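Folding Week at the Pitar Street House

Hello and welcome back! If you have followed these gallery pages for a while you will know that every summer my aunt's house fills up with cloth – tablecloths, bedspreads, scarves, curtain lengths, the good things and the everyday things – and that we spend several evenings getting all of it folded and back into the tall cupboard on the landing. Mekdes Tsegaye does the sorting, because she has the patience for it, and I do the folding and most of the talking.

We started on the florals this year, which are my favorites, and I have to say the green ones have held their color beautifully. My aunt bought hers by the length from a little shop called Pandey, long closed now, and she could never walk past a border with flowers in it without going in to ask the price. The plain reds came later, mostly from Melahat Ertürk, who was clearing out a sewing room and very kindly thought of us.
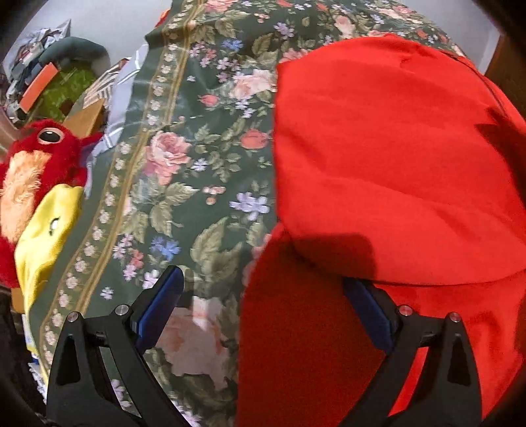
Red over green. Look at the little pale pink and cream blossoms running between the golden-tan stripes!

I do love those two colors together, and it always makes me think of the October holidays, when the whole family comes and the long table goes up in the front room. Wubit Habte asked me how I fold the big plain pieces, and I'm afraid the answer is slowly. I bring the long sides together first, smooth it with the flat of my hand, and then keep halving until it fits the shelf. A few creases don't worry me. My aunt pressed everything and I press almost nothing, and the cupboard door closes either way.

The shelves are the same as ever, florals at eye level, plains underneath, and the heavy winter things down at the bottom where your knees complain about it. Mekdes has added 2 new paper labels in her lovely neat handwriting.

The curtain lengths come next, once Issa Chidiac has brought back the stepladder.

Page updated 7 August 2022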